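From: Gijs Hendriks
To: Forkance FC members list
Date: Wednesday, February 4, 2026
Subject: Re: Jomar and the Prieto offer

Cornel Lungu wrote:

> Hi all,
>
> I'm hearing from two different people that Prieto have asked to
> keep Jomar for good once his loan is up. Is that right? If it is,
> I'd like to know what we get for him and who is going to play left
> back for us. Darius can't do it every week with his knee. I also
> thought the agreement was that nothing would be decided about loan
> players until the season was over. I drove to Mota last year to
> watch that kid in the rain and I would be sorry to see him go
> without anybody asking us.
>
> Cornel

Cornel, and everyone else who has written to me off the list,

Yes, Prieto have asked. Their coach rang me on the weekend and followed it up with an email. They want Jomar Mangubat on a permanent transfer from September, and they would like an answer before they set their squad. Nothing has been signed and nothing has been promised.

On the money, there isn't much. At our level the league caps the transfer fee, and Prieto have offered up to 200 dollars plus the cost of his registration. They would also let us have their floodlit field for 3 evening sessions in the fall, at no charge. To my mind the field time is worth more to us than the cheque. You all know what it was like training at Nurer last year with half the lights out.

As for what Jomar wants, I phoned him before writing this. He says he is happy there. He has started most of their games, he lives a short bus ride from their ground, and he has been playing further forward than we ever used him. He also said he hasn't made up his mind and would like to talk to Lucian first. I told him to take his time and that no one here would hold it against him either way.

Cornel is right that we said loan players would be left alone until the end of the season. That was in the notes from our fall meeting and I have gone back and checked. What we agreed was that we wouldn't recall anyone or move anyone on before the last game. It doesn't stop us from talking to another club about next year. I can see why it reads the other way, and I should have put something on the list as soon as Prieto called.

Left back is the harder question. Darius Jitaru has told me he can manage a half most weeks, and a full game if he gets the week before off. Lucian Căpraru wants to try one of the under-17s there in the next two friendlies. If Jomar does go, I would want a second natural left-footer signed before the window closes, and I have a short list of names I would sooner not put in an email.

One more point, as it came up in a couple of the private messages. We did not send Jomar to Prieto to get rid of him. He was third choice here when he went and he needed games. He has had 14 of them now, and the defending at the far post that used to worry us is a lot better. I watched them play at Mota before the break and he didn't lose a header all afternoon. If he came back tomorrow he would start for us.

So what I'd like is this. If you have a strong view, send it to the list or to me before the next training night. Lucian and I will speak to Jomar after that and I'll write back to Prieto with whatever he decides, on the condition that the field sessions are put in writing. If he wants to come home, I'll say no to them and that is the end of it.

Training is at the usual time and place this week. Please bring both shirts, the white and the blue, because we are still short of bibs - and whoever has the spare ball pump, could you drop it at the clubhouse.

Gijs 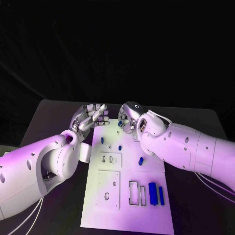
P.S. The away game at Nurer has been moved to a later kickoff. I don't have the exact time yet but I'll post it here when the league confirms. Anyone who needs a ride should let Darius know, as he is sorting out the cars again.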